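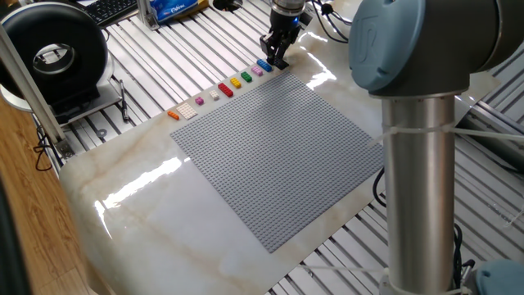
I believe that a person should lay out the bricks before building anything. My neighbour Stella Waweru does not agree. She keeps more than 3,000 pieces in one deep box, and she says that digging with both hands is half of the pleasure. I tried her way for one winter and became only tired. Now I begin with a bare grey baseplate and a single row beside it, each brick with a little space on both sides, orange at one end and blue at the other. With such a row I can think about colour before I think about walls.

Some people in our building club in Rilbridge call this too tidy for a toy. Zinhle Zwane told me in November that a child would never do it. Perhaps she is right, but I have seen children arrange their pencils by colour for a whole afternoon, and they were not bored. 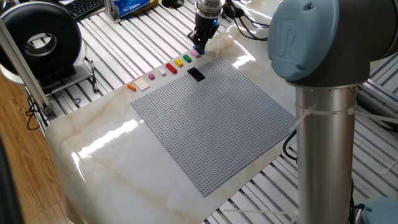 *One black brick on the plate, the others still in their row.*

The first brick is for me the most difficult. On a large plate every place is possible, so I prefer to start near an edge and leave the middle open. If the idea is poor, I have lost very little – the middle is still free. 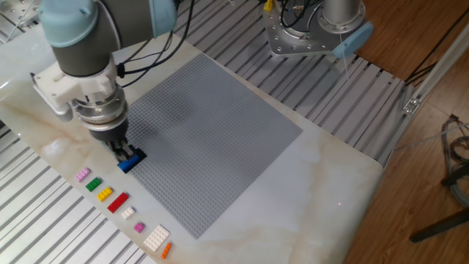

*A blue brick just above the edge of the baseplate.*

I do not ask that everybody works like this. I ask only that the club allows ten minutes for laying out at the start of an evening, before the talking becomes loud. Stella can keep her box.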